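4.2 What the branch staff remembered
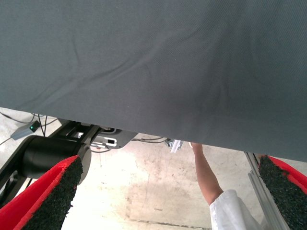
Figure 3. Dark gray woven fabric, with a red gripper finger at each lower corner.

I went into the Iltley interviews expecting to hear a lot about the weapon. Most of the older work on bank robbery says that people stare at the gun and lose the rest, and I'd more or less written this section in my head before I got on the train. Then I sat down with the tellers, and what they wanted to talk about was the voice! How loud it was, whether he said please, whether he sounded scared himself. Of the 26 people I spoke to, 18 brought up the robber's voice before I'd asked anything about him at all.

Clothing came a long way behind. People were sure it was dark and then got stuck — navy, black, gray, a coat, maybe a long jacket. Two tellers who had stood at the same counter in the Staltberg branch gave me different colors and were both quite firm about it. I didn't try to settle it (I had no way to), and I've coded both answers as given.

Time was the other surprise. The door log from Staltberg puts the whole thing at around 20 minutes. Staff guesses ran from "five, tops" to "well over an hour," and the longest guesses came from the people who had been told to sit on the floor in the back office, where they could hear but couldn't see much. I think that fits with what Amaral branch managers told me in the pilot, although the pilot was small and I asked the question badly.

I should say something about the Trevero call records too. They gave me 919 lines of alarm call text, and I read every one, mostly in March, mostly with cold coffee. Callers rarely described a face. They said where the man was standing and who was near him, and I come back to those position words in section 4.3.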